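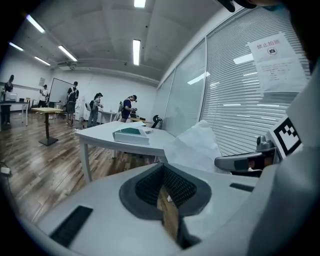 The white table with the curved front edge, next to the glass partition at Tillen's office in Anddale.

Wing-yan Hsu has moved the same office twice, and she says the second time was harder because people had opinions by then.

Hsu is the office manager at Tillen, which took over 722 square feet on the second floor of a building in Anddale in June. The previous tenant left the blinds and the glass partition. Almost everything else came over from the old place on Wallora Street or was bought secondhand.

"I wanted to leave the floor alone," she said. "It's a brown wood-grain floor and it goes with everything. Li-hua wanted carpet tiles for the noise. We talked about it for a month and then we ran out of money, so that settled it."

Li-hua Yau, who does the bookkeeping, still thinks carpet would have been the better choice. "You hear every chair," she said. "I know who is getting up without turning around."

The table was the first thing Hsu bought for the new office. She found it through a dealer named Tsai, who clears out offices that are closing, and paid $228 for it with delivery. She liked that the front edge was curved, because people tend to cut close to the tables on their way to the printer and she was tired of hearing them hit the corners.

It spent its first week flat against the wall. Hsu then turned it on a diagonal, and it has stayed that way.

"Against the wall, you sat down and looked at the wall," she said. "On a diagonal you can get to it from both sides. It does use up more floor. Chun-hung complained that it looked like the movers had dropped it there."

Chun-hung Ng said he did complain, and that he has stopped noticing. His own request was for somewhere to stand and read, and he got a small high table with a light wooden top and one dark leg. "I put my coffee on it and I put my papers on it," he said. "It isn't big enough for both, so I drink the coffee first."

The glass partition took the longest to get used to. It reflects the overhead lights, and on the first few afternoons Hsu kept the window blinds closed behind it, thinking the glare came from outside. She now keeps half the lights off until 4 p.m. and leaves the slats level.

Paper goes up on the glass with tape. She had planned on a corkboard for notices, but there was no good wall left for one. "Tape comes off glass," Hsu said. "It doesn't come off paint. At Wallora Street we paid for the paint."

The main argument these days is over what gets left on the table. It was meant to be kept clear at the end of the day, with boxes going to the storage closet and wrapping going in the recycling. Hsu put this in an email on a Tuesday and sent it again the next week.

"People open something, they take out what they need, and the paper stays there in a ball," she said. "Then the box stays because the paper is still there. I could throw it all away myself, and I do sometimes, but then there's one piece of paper somebody needed."

Asked about this, Ng said that some of the boxes were his and that he was using them.

The last thing on Hsu's list is power. There are 3 outlets along the long wall and none near the middle of the room, so anything that needs charging there has a cable run across the floor to it. An electrician has quoted for floor boxes, and she is waiting for the building's approval before she signs.

"I also want one more chair," she said. "A black one, the same as the others. Tsai says he'll call me when he has one."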